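# 스테인리스 싱크대 물때, 구연산으로 차근차근 지우기

이사 온 집 주방에서 제일 먼저 손이 간 곳이 싱크대였어요. 겉보기엔 멀쩡한데 손끝으로 쓸어 보면 까슬까슬한, 그 하얀 물때 다들 아시죠? 저도 11월 내내 이것저것 써 보다가 겨우 제 나름의 순서가 생겨서 오늘은 그걸 좀 길게 풀어 볼까 합니다.

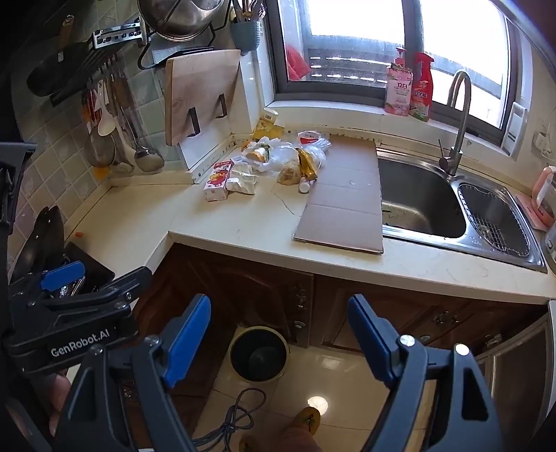 *창가 쪽 스테인리스 2구 싱크볼과 거위목 수전*

## 준비물

- 구연산 가루 2큰술
- 미지근한 물 500ml와 빈 분무기
- 부드러운 스펀지, 헌 칫솔
- 키친타월 넉넉히
- 마른 극세사 천 2장
- 고무장갑

구연산은 마트에서 파는 것이면 아무거나 괜찮아요. 저는 Dulance에서 나온 작은 봉지를 쓰는데, 싸고 양이 적당해서 눅눅해지기 전에 다 쓰게 되더라고요. 스펀지는 Fekholm 것을 몇 달째 쓰고 있고요. 철수세미는 꼭 서랍에 넣어 두세요. 한 번 난 흠집은 정말 오래갑니다(경험담이에요...).

## 1. 기름기부터 걷어 내기

마음이 급해도 구연산부터 뿌리지 마시고, 주방 세제로 한 번 닦아 주세요. 기름막이 있으면 산성 용액이 물때까지 잘 닿지 못해요. 거름망도 이때 빼서 따로 씻어 두고, 세제는 거품이 안 보일 때까지 헹굽니다.

## 2. 뿌리고 덮어 두기

분무기에 물과 구연산을 넣고 가루가 안 보일 때까지 흔들어 주세요. 싱크볼 안쪽에 골고루 뿌린 다음 키친타월을 착 붙이고, 그 위에 한 번 더 뿌립니다. 벽면은 용액이 금방 흘러내려서 이렇게 덮어 두는 게 훨씬 편해요. 이대로 20분, 차 한 잔 마시고 오시면 됩니다.

주의하실 점이 두 가지 있어요. 구연산은 락스와 절대 같이 쓰지 마세요. 유독한 가스가 나옵니다. 그리고 상판이 대리석 같은 천연석이라면 용액이 튀지 않게 가장자리에 마른 수건을 둘러 주시고, 혹시 묻었으면 바로 물로 닦아 내세요. 산에 약한 돌은 금세 뿌옇게 변하거든요.

## 3. 결 따라 문지르기

타월을 걷어 낸 자리를 스펀지로 살살 문지릅니다. 스테인리스를 가까이서 보면 가느다란 결이 있는데, 꼭 그 방향으로만 움직여 주세요. 수전 밑동처럼 손이 안 들어가는 틈은 칫솔이 제일이고요. 수전은 도금 종류에 따라 산에 상할 수 있으니 5분 안에 끝내고 충분히 헹궈 주세요. 안 지는 얼룩은 세게 밀지 말고 2번 과정을 한 번 더 하시는 게 낫습니다.

## 4. 마지막은 무조건 마른 천

사실 저는 이 단계를 제일 좋아해요! 깨끗한 물로 헹군 뒤 천 한 장으로 물기를 걷고, 나머지 한 장으로 결을 따라 한 번 더 닦아 줍니다. 물때는 결국 물이 마르면서 남는 자국이라, 설거지 끝나고 이것만 해 줘도 대청소 간격이 꽤 길어져요. 저희 집은 이제 6주에 한 번이면 충분합니다.

## 댓글로 자주 물어보시는 것

**식초로 해도 되나요?**
네, 물과 반반 섞어 쓰시면 됩니다. 냄새가 좀 남으니 창문은 열어 두시고요.

**베이킹소다를 같이 넣으면 더 잘 지워지나요?**
거품은 신나게 나는데 서로 중화되어 버려서 물때에는 별 도움이 안 돼요. 소다는 1번 단계에서 기름기 닦을 때 따로 쓰세요.

**남은 용액은 보관해도 되나요?**
저는 그날그날 만들어 쓰고, 남으면 욕실 수전에 마저 뿌려 버린답니다.

다음 글에서는 배수구 냄새 잡는 이야기를 해 볼게요. 거름망 말리는 법부터 적어 두었어요.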